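Penar Two-Arm Bench Kit with Wrist Cameras: Long-Term Review
Posted October 6, 2022
Filed under: Benchtop robots, Kits

I have now owned the Penar kit long enough to have opinions about its screws. It arrived in August in two boxes, one of which contained a second box that contained the manual, and the manual is 29 pages long, nine of which are warnings about fingers. Mine, I assume, and not the robot's.

For anyone new to this corner of the hobby: the kit is a pair of small arms, each with a two-finger gripper and a little camera at the wrist. You bolt them to a table, you run the setup program, and then you try to make them do something a four-year-old does for fun. I paid $2,391 with shipping, a sum I have mentioned to my spouse in installments.

What I tested it on

Everybody reviews these things by stacking cups. Cups are generous. They're big, they don't roll much, and if you miss by a little you still get a cup. I wanted something ruder, so I went with stringing beads: chunky plastic lacing beads and a green braided lace with a stiff tip at the end, the sort of thing sold to improve the coordination of preschoolers.

It's a good test because every part of it can go wrong separately. You have to pick up a skinny tip. You have to point it at a hole not a great deal bigger than itself. Then the whole business has to go through and come out the other side, where something else needs to be waiting to take hold of it. Two arms are pretty much required, unless you enjoy watching one arm push a bead across a table for the entire afternoon.

For the first week I drove both arms by hand with the Penar controllers. The star beads were the ones I started with. They have a nice big face and a hole in the middle, and if you stand one up on two of its points it stares back at you like a dare.
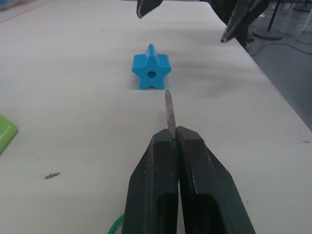 Grippers

This is where the money went, and it shows. The fingers taper to a decently narrow tip, and closed down on the lace they leave hardly any gap at all. My last set of grippers, the Doolan ones, closed like a screen door. Anything thinner than a pencil just swiveled around in there and pointed wherever it pleased. The Penar fingers hold a lace tip at an angle and the angle mostly stays put, which makes aiming possible, which makes the rest of the hobby possible.

The pads on the inside have a fine crosshatched texture. It's grippy without being sticky. I did try them on a grape. I don't recommend it, and it isn't covered in the manual in spite of those nine pages.

Complaint one: the dark finish on the fingers chips. It began with the tips, and they now look like they've been used to open paint cans. It makes no difference to how they work as far as I can tell, but for this price I would like my robot to look new for longer than my sneakers do. Replacement fingers come from Penar only, at $15 each, and you'll want a spare pair.

Complaint two: the fingers are bulky lower down. When you reach for one bead in a group, you have to think about where the rest of the finger is going, because the bead next door is about to find out. Spread your beads out more than you think you need to. I keep knocking the cubes over on the approach and then acting surprised.

Wrist cameras

I was ready to call these a gimmick. I take it back, with reservations.

The view is wide and low, with your own two fingers looming in the bottom of the picture at all times, which takes an evening to get used to and then becomes the most useful thing about it. You aim with the fingertips the way you'd aim with a hood ornament. Colors come through well under flat, even light. My green cube and my lime-green wedge are easy to tell apart on the screen, and that matters if you plan on having software do the picking later.

The weak spot is motion. Move the wrist at anything above a polite speed and you can get smearing, and it isn't always the same across the picture. One block will look fine while the one beside it turns into a rumor. If you're recording so you can train something, slow down. The default speed in the setup program is too fast for this, and I'd turn it down before doing anything else.
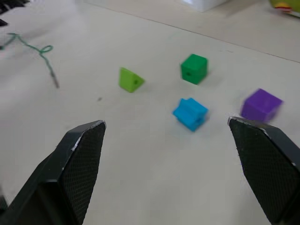

Wrist camera, gripper open, beads spread out on the table. The purple cube on the right has gone soft with blur; the green one has kept its edges.

There's no light on the wrist. Warnitz puts a ring light on theirs, and I used to think I'd miss it. With white beads on a white table I might. With loud plastic colors on an off-white top, ordinary room light has been enough, although the fingers always come out dark against it and you lose some detail on the pads.

Setup and software

Setup took me two evenings. A handy person could do it in one, and a handy person wouldn't have installed the left base backward.

The calibration routine is good. You touch each arm to a series of spots on the table, it does some thinking, and afterward both arms agree on where the table is. They don't always agree on where each other is. Mine were off by a hair until I ran the routine a second time, and then they were fine. Run it twice and save yourself the forum post.

The recording tool saves both wrist views alongside the joint positions, and it names its files sensibly. I can't tell you how low my standards had dropped on that. Playback is less charming. It will replay a recorded motion exactly, including the part where you sneezed, and trimming the ends off a clip means going through a menu that was clearly designed by someone who likes menus.

If you'd like the arms to learn the job from your recordings, Penar points you to Plandico, a paid service that takes your clips and sends back a trained model. I signed up for the trial month. You need a lot of clips. I sent over 15 hours' worth of work, by my own reckoning, and got back something that was confident about reaching for beads and vague about what beads are for. It aims at the hole beautifully. Following through is another matter. I've kept the subscription for now, in the same spirit in which people keep gym memberships.

Cables. Plan where they go before you bolt anything down. I didn't, and the wiring on my floor is a disgrace.

So can it string a bead?

With me driving, yes. The star goes on fairly easily. The cubes are harder, and the one I'd call the real exam is the purple block with the raised ridge, where you have to come in at a slant and mind the ridge the whole time. The tip also likes to snag just inside the hole. Backing off slightly and trying again works better than pushing, and the controllers are fine enough to let you do that without losing your grip.

Once the lace is through, the softness of the cord becomes the problem. It curls back on itself and wanders under the fingers, and a gripper that's about to close will cheerfully take in a loop of it along with the bead. Open wide, check your wrist view, then close.
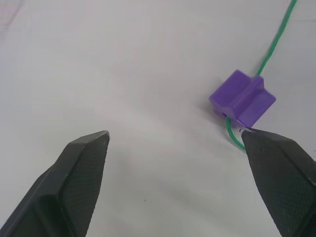
Purple block on the green lace, fingers open, cord curling back toward the right fingertip.

With Plandico's model driving, ask me again in a few months.

The good
Fingers close tightly on thin things and hold an angle
Wrist views are far more useful than I wanted them to be
Calibration is painless the second time

The bad
Finish chips at the fingertips
Blur when the wrist moves quickly
Trimming recordings is a chore
Price

Who should buy it

If you only have cups to stack, get the Doolan and spend the difference on cups. If you want two arms that can handle small fussy objects on a table in a spare room, and you've got the patience to drive them yourself before expecting them to do anything on their own, the Penar is the one I'd buy again. I would order the spare fingers in the same box, though. Shipping on them separately cost me almost as much as the fingers.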